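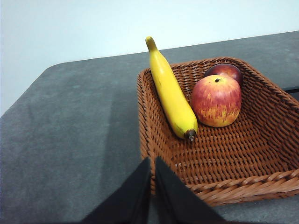

I take the slow bus on purpose. The 285 leaves from the stop by the post office in Zundell, wanders through Grurnum, goes the long way around the reservoir and finally drops me across from my office, and the whole thing takes 70 minutes. The express does it in 40. I have tried the express many times and I keep going back to the slow one, and I want to make a case for it, and for slow local buses in general, before somebody with a spreadsheet decides they have to go.

Start with the seat. On the express I sit bolt upright with my bag on my knees, next to a stranger doing the same thing, and both of us stare at the back of a headrest. On the 285 there's usually a window seat on the reservoir side (the left, going in, if you want to try it) and a ledge where your elbow fits just right. I've read whole novels on that ledge. I've written most of this on it! The light comes in low over the water in September and for a couple of weeks the entire bus goes quiet when we round the bend, even the high school kids.

Then there are the people. A local bus is one of the last places where you spend real time near folks you didn't pick. They get on with a cello, with a tray of seedlings, with a birthday cake balanced on both hands while the driver waits for them to sit down before pulling away. I have learned how to prune a pear tree on that bus. I have heard both sides of a long argument about a fence in Grurnum, from two neighbors who ride at different times and have no idea I'm following the case. I would pay the fare for that alone.
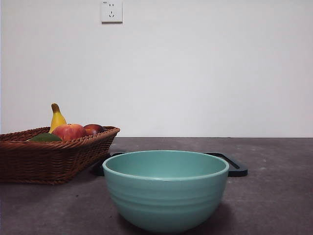 Is a slow bus any use to people who have to be somewhere on time?

It can be, as long as it keeps to its timetable. A ride that takes 70 minutes every morning is easier to plan a life around than one that is quick on good days and stuck behind a wreck on the highway on bad ones. The 285 stays off the highway completely. What riders need is a bus that shows up when the sign says it will, and that depends on staffing and upkeep far more than on speed.

I know the other side of this, and I don't want to wave it away. If you have two jobs, or a kid to pick up by a certain minute, an extra half hour each way is a serious cost, and it's easy for someone like me with a desk job and flexible hours to get dreamy about reservoirs. So keep the express. Run more of it! My quarrel is with the idea that once the express exists the slow bus is a leftover, something to trim back to 2 trips a day and then to none when ridership drops, as of course it will if there are only 2 trips a day.

I watched this happen in Tautahi, where I lived before I moved here. There was a little route that served the clinic, the grocery store, the ball fields and the senior apartments on the hill. It was never full. It was also never empty, which the reports didn't seem to find interesting. First the evening runs went, then the weekend ones, and after that you couldn't count on it to get you home from anything, so people stopped using it to go to things. When they finally dropped it the notice at the stop said the route was underused.

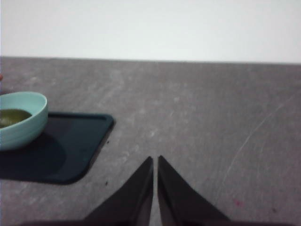
What got to me afterward was how the errands changed. People up on the hill began saving everything for one big trip when somebody could drive them, and the small outings fell away, the haircut, the library book, the cup of coffee that was only a reason to get out of the house. You can't see any of that in a count of boardings. A person who gives up going for coffee doesn't file a complaint.

Zundell could do so much better, and cheaply. Put a bench at every stop where people wait, and a roof where the wind comes off the water. Print the timetable large enough to read without glasses. Let the last bus leave after the movie lets out, so that a teenager in Grurnum can see a film without begging a ride. And keep the odd little detour past the Onis market, please, even though it adds a few minutes and makes the line on the map look silly. Half the bus gets off there with empty bags. I do it myself when I've left early enough, and I come into work late in the morning with plums in my coat pockets and more good cheer than my coworkers can stand.

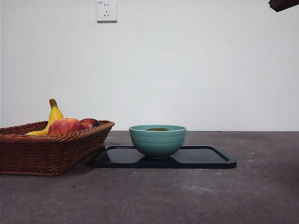
Fruit in a wicker basket.

I've started bringing friends along. My pitch is simple: one ride, a window seat, phone in your bag until the reservoir. Some of them are bored stiff and tell me so. But one called me the week after to ask whether the bus also ran on holidays (it does, on a shorter schedule), and another has been riding it out to the market with her mother, who hadn't been in years. The market stop is the one right after the water tower, and you need to pull the cord early, the driver can't see you standing up from back there.

Filed under: Opinion, Getting Around

Get our weekly letter in your inbox. Enter your email to sign up. You can unsubscribe at any time.

Contact us | © All rights reserved | Back to top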